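Steltska Open-Top Metal Bin, Large, Gray – a long-term review

Posted 5 July 2019 by Fikri Khoo

I have owned more storage boxes than I would like to admit. There were the clear plastic ones with the snap lids that cracked the first winter, a set of canvas cubes that slumped sideways as soon as anything heavier than a scarf went into them, and a lovely old fruit crate that gave me splinters for years before I finally let it go to my sister, who keeps potatoes in it. So when I say that I have become fond of a plain gray metal bin, please understand that I came to it the long way around.

The bin is made by Steltska and I bought mine in February through Arkstead, the shop supply people over on the industrial road. They had 32 of them stacked up by the loading door, all left over from a larger order, and the young man at the counter was so pleased to see one go that he carried it to my car himself. I had gone in for drawer runners. I came home with drawer runners and a bin.

What I wanted it for was blocks. We keep a lot of them, in a few solid colors, and they get used hard, tipped out, sorted, put back and tipped out again. Blocks are tough on a container. They have corners, they get dropped from a height, and they land on the same few spots over and over. Plastic goes cloudy and then splits along the bottom. Metal just gets scratched, and I can live with scratches.

Let me start with the size, as that is what most people write to me about. It is large. If you are picturing something to sit on a shelf next to the cookbooks, you will be disappointed, or your shelf will. It wants a good solid table or the floor. Mine has lived on a pale wooden table and takes up enough of it that I had to move the lamp. What you get in return is room to spread things out inside. You can lay long blocks down every which way and still see each one, and you can get a whole hand in between them, where in a narrow tub you would be digging.

Having no lid bothered me for the first week. I like a lid. I even priced one up, a sheet cut to fit, and then I simply forgot to order it, and by the time I remembered I had stopped missing it. With an open top you can see what is in there from across the room, and things get put back more often when there is nothing to lift first. That has been my experience with the grandchildren, anyway, and with their grandfather too.

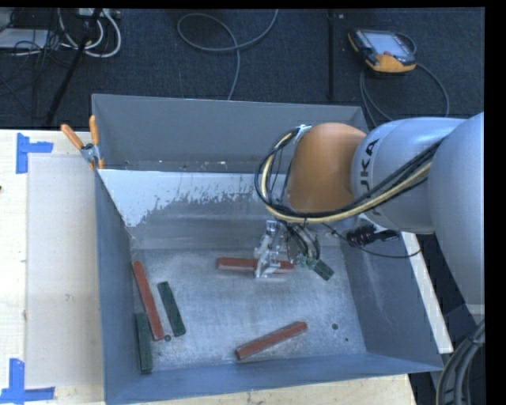

Red and dark green blocks in the bin, with the scuffed floor and the flaky patch under the back wall.

Now for the finish, and I want to be fair about it. The walls are gray, a bit bluer at the front and on the left, and that is a nice quiet color that goes with everything. The metal floor is a different story. It scuffed almost right away. It still looks silvery and I don't mind it myself, in the same way I don't mind a scratched baking pan, but if you are the kind of person who wants a thing to look new in its second year, I would lay something down inside. I tried an offcut of felt and it was quieter, certainly, though the felt bunched up in the corners and collected crumbs and I took it out again.

Then there is the whitish patch on the sloping part below the back wall. It has a ragged edge where it is flaking, and you will find a few pale specks near there as well. I wrote to Steltska about it and had a friendly reply asking for the batch number (mine is 1,151, stamped on the paperwork and nowhere on the bin itself, so do keep your paperwork). They offered me a partial refund, which I took. I have been wiping the bits up with a damp cloth whenever I notice them. Would I put food in it? No. Would I let a very small child who still chews everything loose in it? Also no, at least until I had gone over that edge properly. For older hands and for workshop use I am comfortable with it, but please look your own bin over before you fill it.

The noise deserves a mention. A block dropped on a bare metal floor rings like a dinner bell. If you share a wall with somebody, think about that, or be prepared to set things down gently – it can be learned, even by an eight-year-old, although it takes reminding.

I should say something about colors while I am on the subject of blocks, as a reader asked me last time which ones show up best. Red is wonderful in here. Against the silver it stands out at a glance, and you can reach for one while you are talking to somebody and thinking about something else entirely. The dark green is handsome but it does sink back a little, more so toward evening, and if I were buying again I would pick a brighter green. Yellow would be cheerful. I have never owned yellow.

Cleaning is easy. Soft brush first, then the cloth, then dry it off straight away. I would keep wire wool away from it, and I would not soak it. The slanting side is a help, as you can sweep dust down it and gather it up at the bottom without chasing it about.

As for the competition, I borrowed a Böttcher bin from our neighbors for a couple of weeks. It is better made, I have to say. The seams are neater and it has proper handles, and it costs close to double, so you would expect that. The Clornwood tub is cheaper than either and light enough to carry with one arm, but the sides flex when it is full and I didn't trust it. The Steltska sits somewhere between them and for my money that is a comfortable place to be.

Arkstead told me the maker has sold some 2,000 of these, mostly to workshops, and that there are around another size or two if you ask at the counter and don't mind waiting. Mine came without any instructions, which seems fair for a bin.

Good points: plenty of room, sturdy, easy to see into, quick to wipe down, pleasant people to deal with.

Less good: the flaking patch, the scuffs, the clatter, no handles to speak of.

Four stars out of five from me. I have taken the star off for the finish and would give it back if they sorted out that back slope. If yours arrived with the same patch, or without it, do leave a comment underneath and tell me your batch number, and I will add it to the list I am keeping for them.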